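Irkside Residents' Association
Shared Fruit Program, member guidance. Please read all posts before Saturday.

1/ Members who sort fruit at home are reminded that a shallow tray with raised walls remains the preferred container. Small round fruit stays where it is placed and can be checked in a single layer.

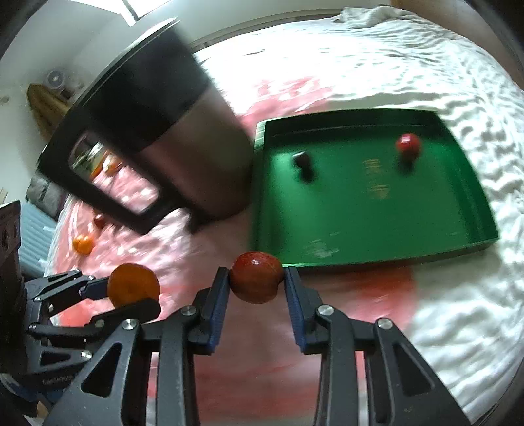 Small fruit and the green tray, home sorting, Irkside.

2/ The program now serves 87 households. Gun-woo Ryu coordinates the east side and Soledad Arellano the west. Please direct questions about collection times to the coordinator for your own street.

3/ Mandarins, plums and cherry tomatoes may share a tray during sorting. They should be separated before delivery. Soft fruit is packed last and carried on top.

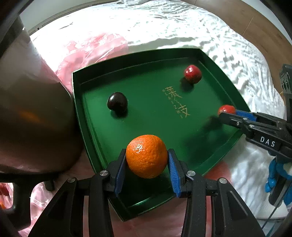
A mandarin with broken peel should be kept back and eaten at home the same day. Plums that give slightly when touched are acceptable. Plums that leak are not.

4/ For larger fruit, any flat surface may be used, including a bed, provided it is first covered with clean plastic sheeting. Apples and oranges are to be laid out and looked over on all sides. Carrots and leafy greens go on a separate plate or tray.
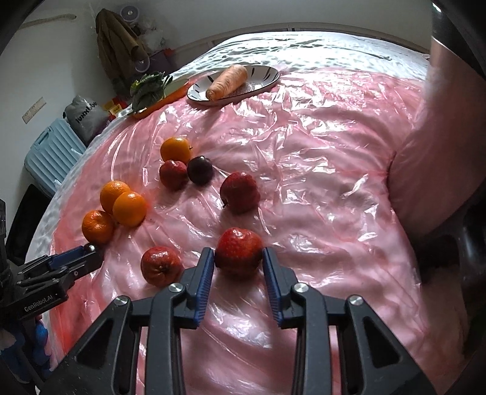 Apples with minor marks on the skin are welcome. Last December the program received 236 bags, and marked apples were used in full by the kitchen at Lollar Hall. Members are thanked for not discarding them.

5/ Strawberries require additional care. They are handled one at a time, placed in the tray without stacking, and left unwashed. Loose leaves and stems should be cleared from the tray when sorting is finished. 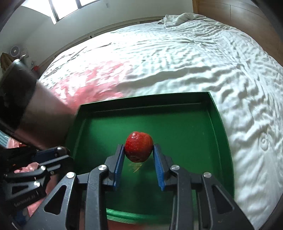 Should the green tops be removed from strawberries before delivery?
Please leave them on. The fruit keeps longer, and the kitchen removes them on arrival.

6/ Deliveries are received at the side entrance of Lollar Hall until 2 p.m. on Saturday. Ga-eun Hong will be at the door to sign for each bag.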